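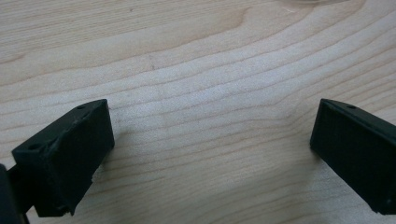 ## Helle Tischoberflächen: Pflegeintervalle ab Januar

10. Januar 2024

Für die hellen Holzoberflächen in den Arbeitsräumen von Rultgate gilt ab sofort die überarbeitete Pflegeanweisung. Sie ersetzt das Merkblatt 3326 und betrifft ausschließlich matte, geölte Flächen. Lackierte Platten werden weiterhin nach dem alten Verfahren gereinigt.

**Laufende Reinigung.** Staub trocken in Faserrichtung abnehmen. Flecken mit nebelfeuchtem Tuch und neutraler Seife behandeln, anschließend sofort trockenreiben. Mikrofasertücher mit Scheuerseite sind nicht zulässig, da sie auf matten Flächen Glanzstellen erzeugen.

**Zwischenschliff.** Bei aufgestellter Faser genügt Körnung 240 von Hand. Der in der Werkstatt vorhandene Bestand an Körnung 190 wird nicht mehr verwendet. An Stellen mit stark geschwungener Maserung nur leichten Druck ausüben, weil Früh- und Spätholz unterschiedlich schnell abtragen.

**Nachölen.** Stirico Hartöl dünn auftragen, Überschuss nach 20 Minuten vollständig abnehmen. Eine Dose mit 600 ml reicht für rund 200 Handgriffe Ausbesserung an Kanten und Einzelstellen, nicht für den Vollauftrag. Für ganze Platten bitte das Gebinde aus dem Lager Vitale anfordern.

Ölgetränkte Lappen ausgebreitet im Freien trocknen oder im geschlossenen Metallbehälter sammeln (Selbstentzündung). Während der Aushärtung bleiben die Flächen frei. Ausgeführte Arbeiten werden mit Raumnummer und Plattenkennung in der Stesatix-Liste eingetragen.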